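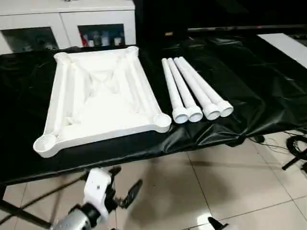

White tray frame on black plastic.

Okay, hello, notes to self first: slow down, drink water, don't read the slides out loud.

Start with the mailer. Hold it up. If you live in Dronport you got one of these in January, from the Vevard Coalition, on really nice heavy paper. It's about the paid sick leave ordinance, and across the front in huge type it says: "Even the Dronport Ledger admits sick leave 'will close small shops.'" Let people read it. Wait for the groan from the Ledger table, there's always one!

Then read what the Ledger ran: "Opponents say the ordinance will close small shops. We looked for one that had closed under the county version and came back with nothing."

Read it twice. Second time, stop after "shops" so they hear where the scissors went. 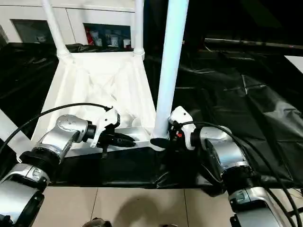

So I did what I always do, which is call and ask. I was very polite. The man who picked up told me the four words were in the paper, so the quote was accurate. And okay, sure, they were in the paper. So was the crossword. (Pause here, don't step on it.)

I want to spend a minute on how this works, though, because I used to think it was about lying and now I think it's mostly about laziness on our end. The mailer had 23 footnotes. I checked every one of them, over two evenings and a lot of pretzels. Six went to pages that said the opposite of the sentence they were attached to. Eight went back to Vevard's own website. The rest were fine, boring even, stuff like the date the ordinance took effect (1 January 2019, and they got that right).
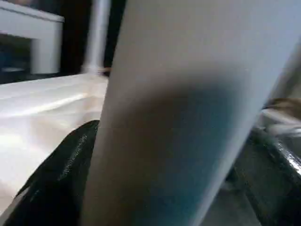
Those boring ones do a lot of work. You check one, it holds up, you stop checking. I stopped the first time too, and I do this for a living, so no finger wagging at the audience please.

Polyxeni Petridis story goes in here if there's time. She runs the Koutsoukos bakery and they put her in the mailer as a "worried owner." She had told them she was worried about parking. She wrote to the Ledger herself and they printed all of it, parking included, and I'd like to read the last paragraph if my voice holds out.

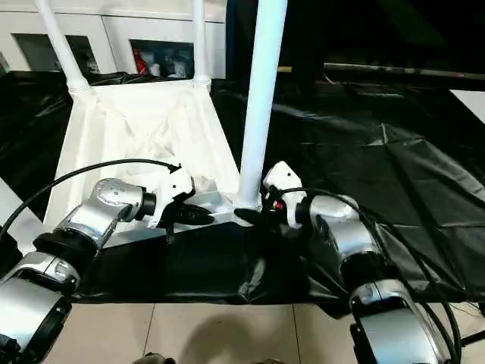
Two robot arms reaching toward a white stand.

Then the practical bit. Whenever you see a quote of fewer than six words, go find the whole sentence. Read the sentence before it and the one after it as well. If there's no link and no date, write to whoever sent it and ask for one, and keep the reply.

Somebody will ask if our side does this. Yes. Bring out the flyer from the Plastinar Street tenants, the one I helped fold, and read the quote on the back of it.

Questions. Repeat each one into the mic, the back row complained last time.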